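# Rultow Floor Project: progress report to Indico

22nd April
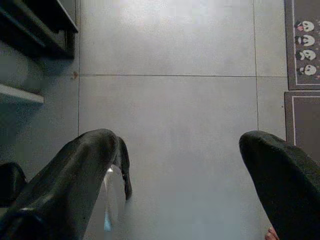 *Main room at Rultow: the large grey tiles, the grout lines and a small reddish-brown spot where two of them meet.*

## Where we are up to

The grant was $2,000 to get the floor of the Rultow room into a state where people could exercise on it without first clearing a path. We are 13 weeks in. The floor has been cleaned back and the worst of the grout redone, and the mats now have an agreed place to live. Storage is half finished. The habit of putting things away is at an earlier stage of development.

Urkeo runs the room most mornings and a couple of evenings, and 62 people are on the class list. Very few of them turn up at once, or we would be writing to you about a bigger room.

## The floor itself

We looked at replacing the tiles and decided against it early. They are large and smooth and were laid by someone who owned a level. What had let them down was years of mop water pushed from one end of the room to the other and left to dry in the grout. Rowlands sent a person out for a day and a half to scrape and refill the lines near the door, where the old grout had turned to something like wet biscuit. The rest only needed scrubbing. We did that ourselves over two weekends, on our knees, and there is now general agreement that grout is a poor use of a weekend.

The tiles have a bit of shine to them again, enough to pick up the light from the windows. This has had the side effect of showing every footprint. Classes are barefoot, so there are plenty. We have gone from one mop a week to one after each evening session, and the mop roster is the single most negotiated document Urkeo has ever produced.

There is also the spot. It is small and reddish-brown and sits right on a grout junction, and it has had bicarb, vinegar, the orange cleaner and a paste somebody found online. Rowlands looked at it and said "rust, or tea". Their quote to cut out and refill that one corner included a second call-out fee, so we declined it. I mention the spot only because it came up at the last two meetings and I expect it at the next one. Unless Indico feels strongly, we propose to live with it.

## Mats

The mats used to be stacked wherever the last class ran out of energy, which was usually in front of the cupboard. They now go down one side and stay there, with a strip of bare tile left as a walkway. It was meant to be a trial. Everyone has got used to it and I don't plan to reopen the question.

Two were past saving and went to the tip. We have not bought new ones, as mats weren't in the application and we would rather ask properly than get creative with the "cleaning materials" line.

## Things left on the floor

This was the part of the application headed "behaviour change", and I would like to apologise for that heading. What we meant was drink bottles and containers. Clear plastic is the worst of it: on a pale floor you can look straight through a thing and step on it a moment later. We had a couple of stubbed toes over summer and one near miss involving a full bottle and a lunge.

So far we have:

- put a shelf by the door at hip height, for bottles
- bought a 40 litre tub for anything left behind, emptied at the end of each month
- asked instructors to do a walk of the floor before starting, lights on
- put up a sign, then taken it down again after complaints about the tone

The shelf works for people arriving on time. Latecomers head straight for a mat and bring everything with them. We are thinking about a second, smaller shelf at the mat side, low down, and there is enough left in the storage line to build it.

The tub has mainly taught us how many lids exist in the world without containers.

## Money

The Rowlands work came in slightly over the quote because of the patch by the door, which was worse underneath than it looked. Scrubbing it ourselves more than covered that. Cleaning gear is bought and should last the year if people stop borrowing the good brush. The shelf timber is paid for. What remains is set aside for the second shelf and a sealer for the grout, and receipts are attached separately, including one that has been through the wash.

We are not asking for any change to the total.

## Between now and July

The sealer goes on next. It needs the room shut for two nights, and we are trying to find two nights together that don't upset anybody — so far the calendar has offered none, and we may end up doing it in halves with the mats shifted across and back.

After that comes the second shelf, then hooks for bags, if the wall will take them. The last set of hooks came out with a good handful of plaster, so we will be checking for studs this time.

The final report is due in July. It will cover the sealer, the shelves and the remaining receipts, and probably the spot. If Indico would like to come and look at the floor before then, mornings are best, and please be ready to take your shoes off at the door.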